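Mobile recording kit goes on loan at Requena Library

1st September

Would-be podcasters in Requena can now borrow everything they need to get started. The library's new Plitik sound kit is ready to go out, and it travels in a sturdy tan hard-shell case with a black insert to keep things snug. A grant of £698 from the Natine Fund paid for the lot. 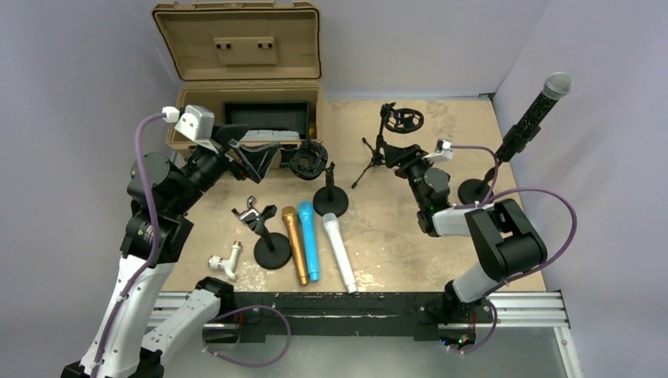
The Plitik case, open on the worktop.

Loans last nine days and are free to anyone over 15 with a library card. The idea came out of the village sound walk in May, when so many people wanted a turn at recording that the queue went out of the door!
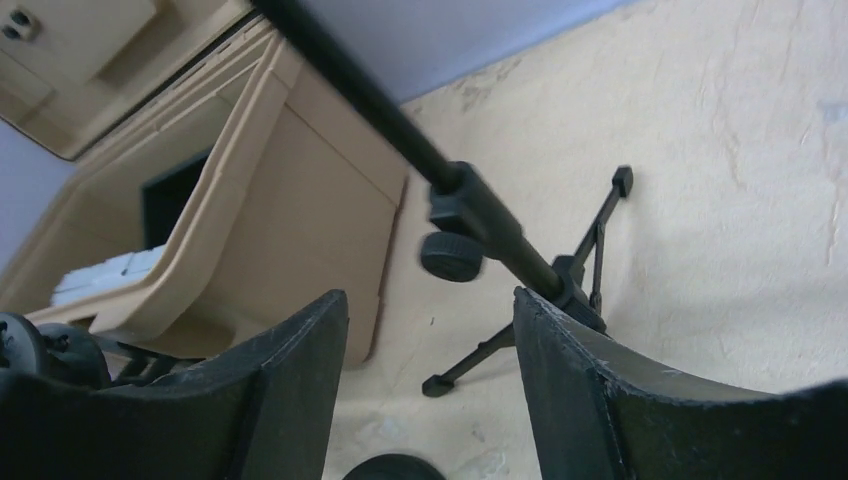
Stands were top of the wish list after the walk, as it's hard to chat naturally while holding a microphone. A short one will do for a kitchen table. The legged stand has a round tightening knob on its collar – a quick turn by hand and no tools to lose. Furnari Music in the high street has offered to replace worn parts at cost.

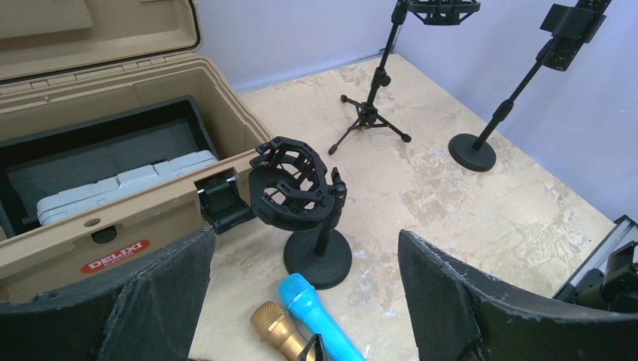
Borrowers are warmly invited to share what they make. The best recordings, up to 60 seconds long, will be played in the library foyer, and birdsong, family stories and band practice are all welcome. Book at the front desk.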